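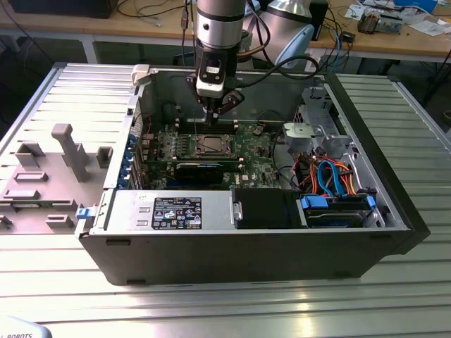 Old Dell on its side, processor out in the open, January

I have been meaning to write this up since lunch and it is now past 4, so forgive the handwriting, or the typing, or whatever this turns into.

The old tower is finally open. I've had it under the stairs at Kitton through two moves and I kept telling myself I'd get to it when the weather was bad. Well, the weather is bad! It has rained all week and the lane down to Korkden is one long puddle, so no excuses left.

I forgot how much I like the inside of these machines. From the outside it's a dull box, and then the side panel comes away and there's this whole green town in there. The memory slots with their little pale clips at the ends look like rows of parking spaces. And somebody at the factory picked blue for the latches that hold the cards in, a really cheerful blue, when they could have gone with gray and no buyer would ever have known. It even says DELL in white letters on the board itself, down next to the card, as if you might forget halfway through.

I did a lot of staring before I did anything else. My plan (written on the back of a Peñalver seed catalog, very official) was to sort the parts into keep, sell and recycle. The memory is worth keeping if it works. The power supply I don't trust, it used to whine in the evenings and I am not going to find out why. The black card above the blue slot I can't remember buying at all. Did I play games on this thing? I must have. I have a dim memory of paying 25 dollars for something secondhand and being very pleased with myself, so maybe that was it.

The processor is the bit I keep coming back to. It's such a plain square of metal sitting in its frame, and it did my taxes and all those letters and the whole Holov newsletter, every issue, until I gave up on the newsletter. I worked out that I bought the computer 13 years ago, which made me want to sit down, so I did, with toast.

One thing I will say for the people who designed it — you can get at everything. I fought with a laptop last winter that was glued together like a cheap shoe, and I ended up with a cracked corner and a bad temper. With the tower on its side it's all right there facing you, and the cards even have their own latches so I can leave the small screwdriver in the drawer for once.

Still to do: find the jar for the odd screws, find out if the recycling place takes power supplies, copy the label numbers off the memory before I lose them. I also want to keep one of those blue latches, for no reason at all. It would look nice on the windowsill.

Soup tonight, and I'm leaving the bench alone until morning.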